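# Keeping a small fridge fresh in the office or the spare room

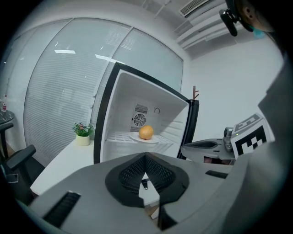

Finbarr Gallagher wrote to me after the first version of this page and told me that I was too strict. In his office in Renton they never empty the small fridge, he says, they only wipe the shelf when something spills, and the milk is fine. Maybe he is lucky. I have kept his opinion in mind and made the list shorter.

**Give the fan some space.** If your fridge has a fan grille on the back wall, do not push a plate or a lunch box against it. The cold air must go out from there to all the food. I leave a space as wide as my hand.

**Fruit on a plate.** One or two pieces of fruit on a plate are easier to look after than a full bag. With a bag, the bad one is always at the bottom. Turn the fruit every few days and look at the side which was touching the plate. If there is a soft place, eat it the same day or cut the place away.

Oranges keep longer in the cold. Bananas I do not put in, the skin becomes black. Tomatoes I also leave outside, but my sister in Grarcombe does the opposite and we do not discuss it anymore.

**Wire shelves.** Small things fall through or stand crooked, so put a flat plate or a tray under them. To wash the shelf, take it out and let it come to room temperature first. Then use warm water, a little dish soap and an old toothbrush for the corners where the wires meet. Dry it well before you put it back.

**The smell.** Baking soda in an open cup, changed each month. I tried coffee grounds also, and then the butter tasted of coffee.

**Inside walls.** For white plastic I mix 380 ml of warm water with one spoon of white vinegar. Do not spray it into the vents. Put it on the cloth, squeeze the cloth, then wipe. The rubber around the door needs the same treatment, with a dry cloth after.

**Before a holiday.** Empty it, unplug it, clean it, and leave the door open with a folded towel in the gap. I forgot this once in September, and the black spots in the rubber took me two evenings.

**Around the fridge.** Keep a plant on the table beside it if you like, but not on the top. Water and plugs are not friends. Leave some air behind the fridge too, and check in your manual how much it needs. Mine was lost, and the shop in Celtcombe printed me a new one for free.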